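Girnholm 共用ラウンジ 飲み物コーナー準備の手引き
3 ふた付きカップとストロー
改訂日 2022年12月8日

3.1 この章の範囲
この章では、持ち帰り用の使い捨てカップにふたを取り付け、ストローを挿してテーブルに出すまでの手順を扱います。飲み物をつくる手順は第2章、テーブルの清掃は第5章を見てください。陶器のカップとガラスのコップについては第4章にまとめてあります。

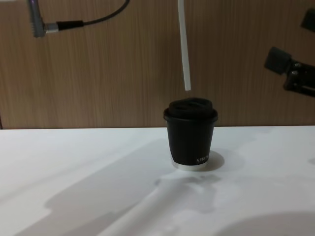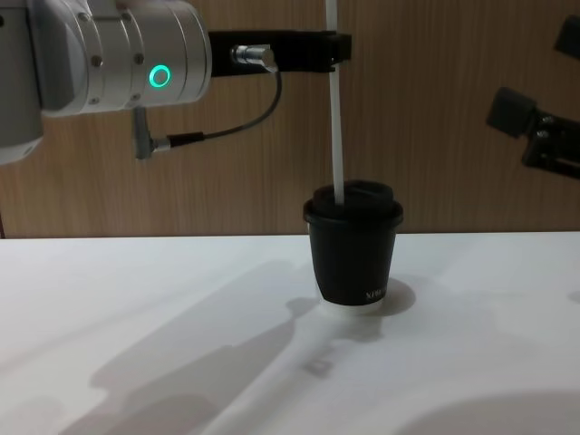 図3-1、図3-2 黒いふたを付けた黒いカップ。図3-2はストローを挿した状態。

3.2 用意するもの
・カップ(1袋40個入り)
・カップに合うふた(1袋100個入り)
・ストロー(Eynon 個包装、または箱入り)
・乾いた布 1枚
・ペーパータオル
・トレー
・受け皿または小さなごみ入れ(ストローの包装紙用)

カップとふたは、棚の上から2段目にあります。ストローは引き出しの左側です。在庫が見当たらないときは内線277に連絡してください。隣の階の棚から持ってきた場合は、使った分を在庫表に書き足します。

3.3 カップとふたの組み合わせ
ふたはカップと同じ寸法記号のものを使います。寸法記号は外袋のラベルに印刷されています。カップだけを見て判断せず、両方の外袋を並べて記号を合わせてください。

口径の近いふたは、一見はまったように見えても、持ち上げたときに片側が外れることがあります。6月以前に納品されたふたの外袋には、古い記号が付いています。古い記号と現在の記号の対照表は、棚の扉の内側に貼ってあります。

ふたの形は次の2種類です。

平形:上面が平らで、十字の切れ込みがあるもの。冷たい飲み物に使います。
高形:上面が縁から盛り上がっていて、飲み口があるもの。温かい飲み物にも冷たい飲み物にも使います。

注:高形のふたにストローを挿すときは、飲み口の穴を使います。ふたに新しく穴を開けないでください。

3.4 テーブルの準備
1. テーブルの上にある前の人のカップ、紙くず、砂糖の袋などを片付けます。
2. 天板を布で拭きます。汚れが残るときは、第5章の手順で洗剤を使います。
3. 水滴が残っていないことを手で触れて確かめます。
4. カップを置く場所を決めます。天板の端から手のひらひとつ分は内側にしてください。
5. トレーを利き手の側に置きます。

注意:濡れた天板にカップを置くと、底の紙が水を吸います。しばらく置いたあとに持ち上げると、底の縁がゆるんでいることがあります。

白い天板のテーブルではコーヒーの輪じみが目立ちます。カップを置き直すたびに底を確認し、しずくが付いていればペーパータオルで拭いてください。

3.5 カップの取り出し
1. 外袋を口側から開けます。底側から開けると、カップの飲み口に手が触れます。
2. カップの底を持って1個引き抜きます。
3. 2個重なって出てきたときは、底に近いところを軽くひねって分けます。爪を立てないでください。
4. 縁につぶれや裂けがないか見ます。
5. カップをテーブルに立て、ぐらつかないことを確かめます。

縁が少しへこんでいる程度なら、内側から指の腹で押し戻せば使えます。折り目が付いてしまったカップはふたとの間にすき間ができるため、試し用の箱に入れてください。試し用のカップは、新しく入った人がふたの付け方を練習するときに使います。

残りのカップは袋に戻し、口を折ってクリップで留めます。テーブルに積み上げたまま離れないでください。

3.6 ふたの取り付け
飲み物を入れたあとの手順です。空のカップで練習するときも同じように行います。

1. 飲み物の量を確かめます。縁から指1本分の余裕があれば十分です。多すぎるときは流しに少し捨てます。
2. 縁の外側に飲み物が付いていたら拭き取ります。
3. 片手でカップの下のほうを支えます。胴の中ほどを強く握ると、縁がだ円になってふたが入りません。
4. ふたを水平に持ち、奥の縁からカップに引っ掛けます。
5. そのまま手前に倒して、全体をカップの口にかぶせます。
6. 親指と人差し指でふたの縁を押し、奥から左右へ、最後に手前を留めます。
7. 縁を一周指でなぞり、浮いているところがないか調べます。浮いていれば、そこだけ押さえ直します。
8. カップを持たずに、ふたの縁を指先で軽く持ち上げてみます。外れなければ取り付けは終わりです。

警告:温かい飲み物が入ったカップの、ふたの中央を手のひらで押さないでください。飲み口から熱い飲み物が噴き出し、やけどをするおそれがあります。

警告:ふたを付けたカップを傾けて漏れを調べないでください。ふたは密閉用ではありません。

飲み口の向きは、カップの継ぎ目から離しておきます。継ぎ目と飲み口が重なると、飲むときに継ぎ目を伝って飲み物が垂れやすくなります。継ぎ目が見つけにくい濃い色のカップでは、底から縁まで指でなぞると段差が分かります。

3.7 ストローの選び方
ストローは、カップに入れたときに先が底に届き、反対側がふたの上に十分出る長さのものを使います。引き出しには2種類の長さがあり、ふた付きカップには長いほうが合います。短いほうは第4章のコップ用です。

注文するときの品番は1210です。箱の側面にも同じ番号があります。番号が同じでも、個包装と箱入りがあるので、注文書の備考欄にどちらかを書いてください。

来客用には個包装を出します。箱入りのストローはスタッフが自分の飲み物に使う分です。

注意:温かい飲み物にはストローを付けません。希望があったときは熱いことを伝え、本人に挿してもらってください。

3.8 ストローの挿し方
1. カップをテーブルの平らなところに立てます。手に持ったまま挿さないでください。
2. 個包装の場合は、包装紙の端を破り、上から3分の1ほどを残して下側の紙を抜きます。残した紙の部分を持つと、口の触れるところに指が当たりません。
3. ストローをふたの穴の真上に持っていき、まっすぐ立てます。
4. もう一方の手をカップの胴に軽く添えます。
5. ストローをゆっくり下ろし、先を穴に入れます。
6. 先が底に当たる感触があるまで下ろします。
7. 残した紙を上に抜き取り、受け皿に入れます。

途中で引っ掛かったときは、いったん穴の上まで引き上げます。斜めのまま押し込むと、ストローが折れるかカップが倒れます。氷に当たっている場合は、少し回しながら下ろすと氷の間を通ります。

平形のふたでは、十字の切れ込みが固くて開かないことがあります。切れ込みの中心を指で押さず、ストローの先を当ててゆっくり押してください。それでも開かないふたは交換します。

いちど抜いたストローは、同じカップ以外に使わないでください。テーブルや床に落としたものは捨てます。

3.9 運ぶとき、出すとき
・2個までは手で運んでもかまいません。それより多いときはトレーを使います。
・手で運ぶときは、カップの下のほうを持ちます。ふたの縁をつまんで持ち上げないでください。
・トレーに載せるときは中央から置いていきます。
・ストローを挿したカップは、挿していないカップより内側に置きます。袖やかばんの紐がストローに掛かると倒れます。
・テーブルに出すときは、先に底を下ろし、それから手を離します。

会議室へ運ぶ場合は、ストローを挿さずに別の皿に載せて出します。Kirnari 室は扉が重いので、ワゴンで運び、扉を止めてから中に入ってください。

小さな子どもがいる席では、ストローの包装をすべて外してから渡し、包装紙を席に残さないようにします。

3.10 ふたを外すとき
砂糖やミルクを足す場合は、次のように外します。

1. カップをテーブルに置きます。
2. ストローが挿してあれば先に抜き、受け皿に置きます。
3. カップの下のほうを支え、手前の縁を親指で押し上げます。
4. 左右をゆるめ、ふたを奥へ開くように外します。
5. ふたは裏を上にしてペーパータオルの上に置きます。裏には水滴が付いています。

付け直しは3回までにしてください。何度も外したふたは縁が広がり、留まりが弱くなります。

3.11 うまくいかないとき

ふたが片側だけ浮く
カップの口がだ円になっています。握っている手をゆるめ、底に近いところを持ち直してください。直らないときは寸法記号を確かめます。

ふたは留まったが、飲み物が縁からにじむ
縁の内側に折れがあるか、ふたが継ぎ目の上で浮いています。継ぎ目のところを押さえ直し、止まらなければカップごと替えます。飲み物を新しいカップに移す作業は流しの上で行ってください。

カップがぐらつく
天板に砂糖の粒などが残っていないか見ます。天板に何もなければ、カップの底の縁が曲がっています。

ストローが浮き上がってくる
炭酸の飲み物で起こります。ストローを軽く上下させて泡を落としてください。挿すのを飲む直前にすると起こりにくくなります。

ストローがふたの上にほとんど出ない
短いほうを使っています。引き出しの長いほうに替えてください。

ストローで吸っても上がってこない
先が底にぴったり付いています。少し引き上げてください。果肉の入った飲み物では、詰まりも確かめます。

3.12 片付け
1. 残った飲み物を流しに捨てます。氷は氷受けに入れます。
2. ストローを抜き、ふたを外します。
3. カップ、ふた、ストローをそれぞれの表示のある箱に入れます。
4. カップは同じ向きに重ねます。つぶさなくてかまいません。
5. 包装紙とペーパータオルは紙くず入れに捨てます。
6. 天板を拭き、布を洗って掛けます。

飲みかけのカップがテーブルに残っていて、持ち主が分からないときは、すぐに捨てずに返却台の端に移してください。閉室の時刻まで取りに来なければ片付けます。

3.13 保管
カップとふたは、流しや Melleo ポットの蒸気が当たらない棚に置きます。外袋を開けたものから先に使います。開けた袋には、開けた日を書いた札を付けてください。

ふたは袋の中で重なりが崩れると縁が曲がります。袋を立てず、横に寝かせて保管します。上に物を載せないでください。箱入りのストローは、使い終わるたびに箱のふたを閉めます。

残りがカップ、ふたとも1袋になったら、在庫表の右端の欄に印を付けます。注文は週の初めにまとめて行います。急ぎの場合は内線277へ。

次の章:4 陶器のカップとガラスのコップ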